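I moved to Drollville in October and still don't have a proper kitchen table, so I've been reading up on glued planks. 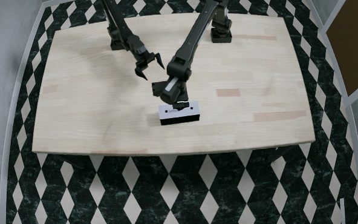

Pale planks, a few of them pinker than the rest.

Mpho Xaba quoted me 107 for the boards, delivered from Zendumik. I need 6, and he wants 4 weeks.
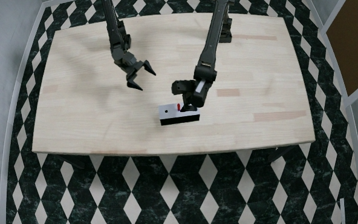

The other option is the secondhand place on Biswas Street. Their oak one is nice but seats twelve, and my kitchen doesn't.

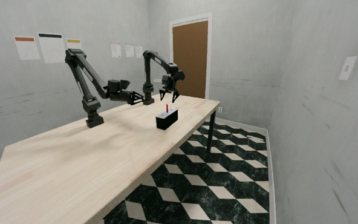
I'll probably order the boards. Nomvula Rampersad has clamps I can borrow until spring.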